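Questions I keep getting about the Brorkari arm

Last updated Wednesday, August 18, 2021

I've been building a small robot arm, partly in my back bedroom and partly on a bench at the Bretcombe shared workshop, and the same questions turn up in my inbox every week. So I've put the answers in one place. Have a read before you write to me, but do still write!

What is Brorkari?
It's a desktop arm with 5 joints and a two-fingered gripper, and a little camera on the wrist. The name came off an old biscuit tin and I've never found out what it means. It's meant for picking up light things and putting them down somewhere else, and I've been at it since April.

What did it cost?
Roughly £290 so far, and that doesn't count the bits I already had in drawers. The motors ate most of it. I had the base plate cut at Varnilwood, who were very patient with my drawing (I'd put one of the holes on the wrong side).

Can I see what the wrist camera sees?
Course you can. I save pictures straight from it while I work, and I don't brighten them or tidy them up.

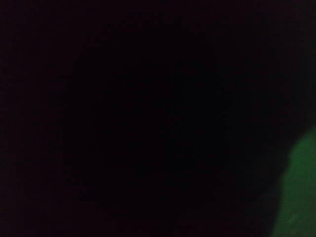
From the wrist camera: mostly dark, with a bit of green at the right.

Why do you keep the dark ones?
I keep everything in the log, good or bad. If I only saved the nice ones I'd have no idea how the camera copes when there's hardly any light, and I'd end up blaming the software for things that aren't its fault. I did once delete a whole evening's worth to save space and I've regretted it ever since.

Does it need a bright room?
For anything where the software has to find an object, yes. I use a cheap desk lamp pointed at the ceiling, so the light comes down soft and I don't get glare off shiny things. Automatic exposure helps a bit, but it hunts up and down when the arm moves, so I set it by hand at the start and leave it alone.

Will it work with no camera at all?
It will! You can move the arm by hand, save the positions and play them back. That's how I ran it for the first 14 weeks and I learned loads. It can't tell if you've nudged the thing it's meant to pick up, mind.

How do you judge a picture that's nearly black? 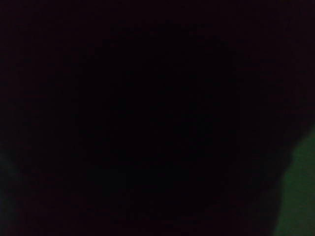

I start with whatever colour is left. If I can find a patch and follow its edge, I've got something to compare with the next picture along. For the black parts I don't guess. I write "unclear" in the log and move on, which took me a while to learn - I'm a terrible one for seeing shapes in things.

What do you run it on?
An old laptop called Leckie, with a cracked hinge and a very loud fan. The motors have their own power supply. Please don't try to run them off a USB socket, I've done it and the laptop wasn't happy.

Is it safe around children?
I wouldn't leave them alone with it. The motors aren't strong but the gripper can still pinch, so I've fitted 2 stop buttons, one on the base and one on a lead that I keep by my hand.

Can I have the plans?
Soon, I hope. The drawings are fine but my wiring notes are a mess - half of them are on envelopes. I'll put the files up on this page once I've typed those out.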